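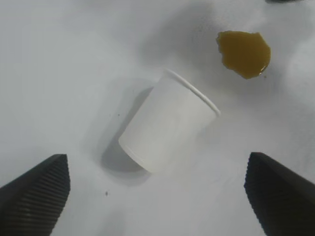 I do this checklist every time we get Sollard out of its case, even if it's only for a quick look at a connector, and I've now written my comments in under each line so that whoever does the next session can see what I was thinking. Sollard is a small satellite with a lot of sharp corners and a few bits that are very easy to hurt, and most of what can go wrong on the bench is dull. Take a plain white paper cup on its side on a white tabletop: it's a fair-sized thing, and it still half disappears into the surface apart from the bright curve of the rim and a bit of soft grey shadow. Now think about a clear plastic washer, or a snippet of Kapton! So please look along the bench from low down, with a torch, and then go round the other side and do it again.

Ticks are mine, from the inspection before we go to Vutonlow for the shake test. Where I've put "open", it's open, and please don't tick it for me to be kind.

BEFORE YOU TOUCH THE CASE

[x] Room humidity between 40 and 60 per cent
Fine all morning. It crept towards the top end after lunch when the door had been propped open for the trolley, so I shut the door and waited. If you're below the bottom figure, don't start. I know there's a temptation to say "well, it's nearly there", I've said it myself, but that's the dry air that gives you a crack off the door handle.

[x] Wrist strap tested, both wrists
Yes, both. I test the one I'm not going to use as well in case I swap hands later on, which I always do when I'm doing the far-side screws. The tester by the door has a button that needs a good firm push. A light push gives you a fail and a small heart attack.

[x] Bench mat bonded to earth point
Checked at the stud and again at the far corner of the mat. The crocodile clip on the spare lead is getting weak and I'd like it replaced before next time (see the end).

[x] No jewellery, watches, lanyards
I had to take my pass off and put it in the tray. Lanyards are worse than rings if you ask me, they swing.

[ ] Fire extinguisher in date — OPEN
The tag is there but I can't read the month. It might say February and it might not. I've asked the building office to come and look, and until they do it stays open. We're not doing any charging in the room until it's sorted.

OPENING UP

[x] Shock indicators on case not tripped
All clear. Take a picture of them before you undo the catches, please, and not after. Last time I did it after, and then had to explain in the meeting with Moroz how I knew the lid hadn't set one off.

[x] Two people for the lift
It isn't heavy. Do it with two anyway, one on the handles and one just looking. The looking person is not allowed to help — their whole job is to say "stop".

[x] Separation switches pinned
Pins in, red flags showing, both of them wiggled. I was a bit too gentle with the second one and thought it was loose, then found it was only the flag that was loose. Worth knowing.

[x] Remove-before-flight items logged
All on the sheet. The sheet number is 488, which is the new version, and the old version has the camera cover missing from the list. If you find an old one in the drawer, bin it.

BATTERY AND POWER

[x] Battery connector capped
Capped and taped. The tape is the low-static kind, on the top shelf. Please don't use the yellow roll just because it's nearer.

[x] Pack voltage matches log
Same as the last reading, to the digit. I was really pleased about that, because it means it has been sitting there quietly doing nothing, and that's all we want from it at the moment.

[x] Visual check for swelling or marks on the cells
Nothing I could see through the gap. I can't see the bottom pair without taking the side panel off, and I wasn't going to take the side panel off for that. Vutonlow will want it off anyway for fitting the accelerometers, so I've put it on their list.

[ ] Charging lead labelled at both ends — OPEN
One end only! I've been moaning about this one for ages, so I've ordered the labels myself and they'll go on when they come.

STRUCTURE

[x] Screws witness-marked
Every one has its stripe of paint and every stripe lines up. I went over the panel facing the solar wing a second time because the paint there has gone on thick and you can kid yourself it's straight.

[x] Rails clean and undamaged
There's a light scuff low down on one rail that was in the log already. I compared it with the old photo and it hasn't grown. I'd still like someone from Moroz to say in writing that they're happy with it, as it's their dispenser it has to slide out of.

[x] Antenna burn wire intact
Intact, tight, knot where it should be. Don't touch it. Look at it with the magnifier, breathe the other way, and move on.

[x] Solar cells, no new cracks
None new. The old hairline is still there in the corner and still the same length. When the light's low it looks dramatic, but it's been through one thermal run already and I'm not going to worry about it any more than the power people do.

THE BENCH ITSELF
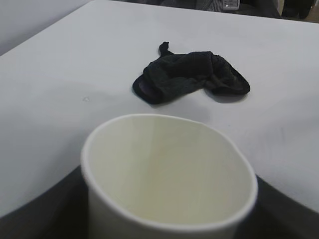 Bench housekeeping is the part everybody rushes, me included, and it gets its own heading this time because I'd like us to be much fussier. The rule I want is that anything not on the tool list goes off the surface before the case opens, and that goes double for soft things, which shed, and for anything you could drop a screw into. An empty paper cup standing upright is a perfect screw trap, pale on the inside with high sides, and you won't see to the bottom unless you lean right over it. And a crumpled bit of black cloth further back on the table, a sock or a pouch or whatever it may be, is the sort of thing that looks harmless and leaves fluff on a solar cell. Off they both go, please. If it's something you need, put it on the side shelf.

[x] Surface wiped with the approved wipes
Done, then left to dry properly. Wipe in one direction, fold, wipe again with the clean side. I know it feels fussy.

[x] Tools counted out onto the shadow board
All in their places at the start and all in their places at the end. I did have a small panic over the short hex key, which I was holding.

[x] No drinks in the room
This means water too. It also means a cup with nothing in it, before anyone asks.

[x] Loose fixings in lidded pots
Lids on between screws, not just when you go home. I've got into the habit of saying "lid" out loud, and yes, I do sound daft.

[ ] Spare gloves in three sizes — OPEN
We've got large, and we've got large. I've small hands and the fingertips flap about when I'm trying to pick up a washer, so I'm counting this as a proper safety item and not me being picky.

RADIO CHECK

[x] Dummy load fitted before power
Fitted, finger tight and then a quarter turn with the proper spanner. If you take one thing from this whole page, take this one, as you can cook the amplifier in the time it takes to say oh no.

[x] Ground station told we're transmitting
I rang Sorkolano and they were lovely about it. They could see nothing at their end, which is right with the load on. Ring them even if you think it's pointless, they keep a note and they like being asked.

[x] Beacon heard on bench receiver
Heard it straight off, nice and clean. I always get a bit soppy at that point.

[x] Power off and pins back in
Off, pins in, flags showing, second person looked and signed.

PACKING AWAY

[x] Purge gas on, lid closed, catches in order
Front, back, then the sides. The foam had ridden up at one corner and I had to open it again and push it down, so run a finger round before you commit.

[x] Case weighed
Weighed the same as going in. It's a crude check but it would catch a forgotten spanner.

[x] Logbook signed by both people
Signed, and legibly this time.

STILL TO DO BEFORE VUTONLOW

Extinguisher tag — building office.
Labels for the charging lead — me.
Small and medium gloves — me, if someone will approve the order. A box of 400 is cheaper per pair, but we'd be using them until I retire, so a small box is fine.
New crocodile clip lead for the mat — whoever is next at the stores.
Note from Moroz about the rail scuff — I've emailed and will chase.

If you disagree with any of my ticks, write on the paper copy next to the line and put your initials. I'd much sooner have an argument in the margins than find out at the shake table.

Elsie Sutcliffe
June 22, 2026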